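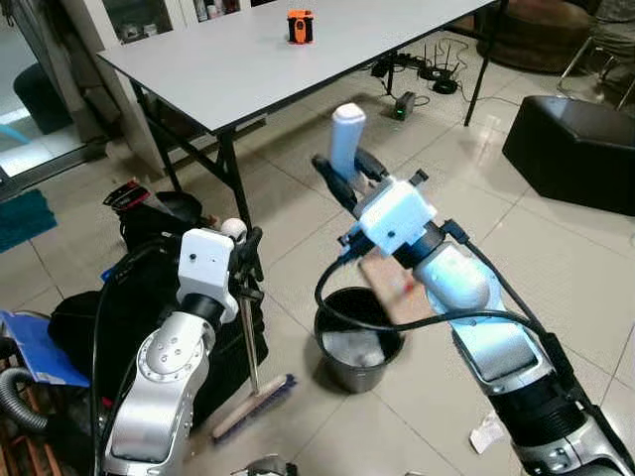 broom, bucket and bottle corner, Tuesday-proof since June

Beige tile floor cleaning: what are you all using?

grout_goblin
OK tile people, I need you! We moved into a place with pale beige tile all the way through, and I have become a person who thinks about floors. My kit right now is the broom with the wooden head and dark blue bristles, a dark gray bucket with a bag in it for whatever gets swept up, and a white bottle of my own mix (water, a splash of vinegar, a drop of dish soap). The folding table stays out all the time, so I sweep around the legs and then sort of fish underneath it.

It works pretty well and I love how fast it goes, but I want to hear your routines. Do you sweep first and then spray? Vacuum? Do you bag the bucket or just dump it and rinse?

mopsandhops
Sweep first, always! Spray on a dusty floor and you get mud, and on pale tile that mud goes straight into the grout lines and lives there. I did it the wrong way for a whole winter and then spent a weekend with a toothbrush.

Also please, please go easy on the vinegar. Fine on the tile itself if it's glazed, bad for grout over time.

grout_goblin
Oh no. How bad? It's maybe two capfuls in the bottle.

mopsandhops
Two capfuls won't eat your house. But warm water and dish soap does the same job and you can stop smelling like a salad.

Larkspur449
Gonna disagree with mops here, in a friendly way. I've used vinegar on ceramic for 7 years and the grout in my kitchen looks the same as the day we sealed it. The word there is SEALED. If your grout is sealed you have a lot more room. Drip a little water on it: if it beads up you're good, if it goes dark and soaks in, get sealer before you worry about anything else.

Love a bagged bucket, by the way. I started doing it after seeing my aunt do it and I can't go back. Tie it, toss it, done, and the bucket never gets that gray sludge ring.

mopsandhops
Fair about the sealing. I still say why use acid when soap is right there.

tennant_s
Hi all, Sheena Tennant here, I don't post much but brooms are my thing! That style of broom is great for big stuff, crumbs and bits of paper and leaves, but bristles like that can tend to flick the fine dust ahead of you on smooth tile. Try shorter strokes and keep the bristles on the floor at the end of each one, don't let them kick up. It makes a huge difference and costs nothing.

If you want a second broom, look for one with split ends on the bristles. I have a soft one from Draseo that I use for the last pass and it picks up dust I didn't know I had. So satisfying!!

grout_goblin
Trying the short strokes tonight. I definitely flick.

kettle_and_tile
Vacuum. I'm sorry, I know this is a broom thread. Hard floor setting, five minutes, no bucket, no bag, no flicking.

tennant_s
Boo! (kidding) But a vacuum is no fun around a folding table, I bump the legs every single time and the cord gets wrapped around everything.

kettle_and_tile
Cordless! But yes OK, cables are my enemy too. We have a router on the floor at our place and every cleaning day I'm scared of eating a wire with the brush roll. I see there's one on the floor by the table in your picture too, goblin. How do you get the dust out from between all those cables?

grout_goblin
Badly! I lift the whole tangle with one hand and sweep with the other. There is a wad of fluff back there that has been with us since the move.

Larkspur449
Get it off the floor. I put mine in a wire basket screwed to the underside of the table, took me 40 minutes including finding the drill. Now the broom goes straight through to the wall.

mopsandhops
Seconding Larkspur, mark your calendars. An old sock over your hand is also good for cables, slightly damp, with the power unplugged first.

pebbledash_jo
Can I ask what you all do about a dustpan? I must have tried 100 of them and every one leaves that thin line of dust at the edge. Drives me up the wall.

tennant_s
Rubber lip! And pull the pan back a little with each sweep. Whatever line is left at the very end, get it with a damp paper towel.

pebbledash_jo
Mine has a rubber lip, it curled up in around a month.

Larkspur449
I skip the pan and use a piece of stiff cardboard with the edge dampened so it sticks to the tile. Free, and you recycle it when it gets gross.

grout_goblin
Update: did the water drip test in three spots. Beads up by the table, soaks right in by the back door. So I'm buying sealer, and the vinegar is on hold until that's done. Short strokes are AMAZING by the way, the fluff went where I wanted it to go for the first time ever. Does anyone have a sealer they like that doesn't stink up the room?

mopsandhops
Water based, open a window, do the back door area first thing in the morning so you can stay off it all day. I'll look in the garage for the name of mine.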